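Bitar Workshop – Desktop Refurbishing, Cable and Drive Bay Stage

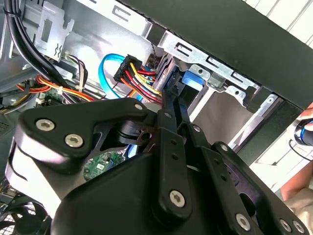
The Bitar workshop takes in retired office desktops, strips and checks them, and passes the working units on to schools. The 2021 intake was 204 machines, most of them from two office closures in August. This page covers the middle stage of the job: cabling, brackets and drive connections. Intake and final testing have their own galleries.

Text and captions by Raghda Matar. Bench procedure by Boyang Zeng. Page updated 28 November 2021.

Power and data runs

Inside of a desktop case at the cabling stage. The bundle with yellow, red, orange and black wires ends in a black power connector. On a standard supply, yellow carries 12 V, red 5 V, orange 3.3 V, and black is ground. The blue cable is SATA data.

Notes on this stage

Order of work. Power is disconnected at the wall and the supply is left for five minutes before any connector is handled. Data cables come off first, then drive power, then the main board connector. Refitting goes in reverse.

SATA data cables. Any cable with a crease or a split jacket is discarded. A loose curve is fine; a fold is not. The workshop keeps straight and right-angle ends in separate bins, as the right-angle type fouls the bracket in some of the smaller cases. Replacement length is 18 inches for all tower units.

SATA power connectors. The plastic key is checked under a lamp. Chipped keys allow the plug to seat at a slight angle, and the drive then drops out under load. Adapters from the older four-pin type are not reused – Majdi Nseir has been replacing them with the crimped pattern, and molded ones go to scrap.

Front panel wires. These are the thin ones, and the easiest to pull off by accident. Label before removal. Polarity matters for the lights and does not matter for the power and reset switches.

Bundling. Reusable straps only. Cut ties leave sharp ends inside the case, and three of the August units had insulation nicked by them. Cables are kept clear of the processor fan and the lower intake.

Brackets. Edges are wiped and checked for burrs. Bent drive brackets are straightened on the bench block, never in the case.

Supplies and parts

Straps and cable stock are ordered through Hornetti in lots of 1,000. Screws are sorted by thread: 6-32 for the case and 3.5 inch drives, M3 for optical drives and 2.5 inch drives. Samira Bataineh keeps the bin list, and changes to it should go to her in writing.

Units that pass this stage get a green tag and move to the memory test rack. Units that fail go back to the shelf by the door with the fault written on the tag.

Next gallery: Memory and Fan Tests
Previous gallery: Intake and Dust Removal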